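**Prinlow feeder cell: simulation package under review**

12 October 2019

Prinlow now offers its bowl-feeder picking cell as a simulation package. Vosska supplies the arm model and the two-finger gripper. The task is sorting short cylinders from a round feeder into a blue bin, with gray and orange-brown parts mixed in the bowl. Kyrylo Antoniuk ran the trial on our test machine.
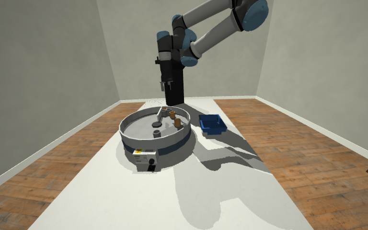
### Part layout

Start positions are set by a seed value. Spread layouts gave the planner little trouble. Clusters against the rear wall next to the divider were slower, and planning time rose to 295 ms per pick.
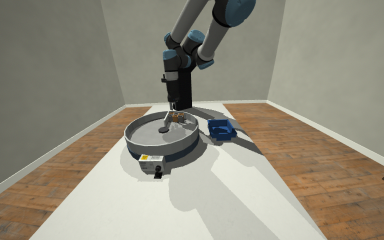 *Gripper over the rear rim, parts grouped beside the divider.*

The wrist view is rendered separately and can be logged with joint data. Shadows are on by default and fall heavily inside the bin. Ifeoma Nnaji recommends testing any color threshold against the bin floor before a long run. 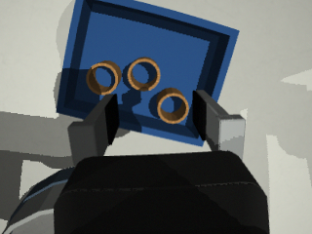 ### License and requirements

- Single seat, 12 months: $653
- Additional seats: 14 percent discount
- Disk space: almost 10 GB
- Gripper stroke and finger pads: editable in the config file
- Bowl vibration: not modeled in this release; planned for March

Trial keys are available from the Prinlow support desk.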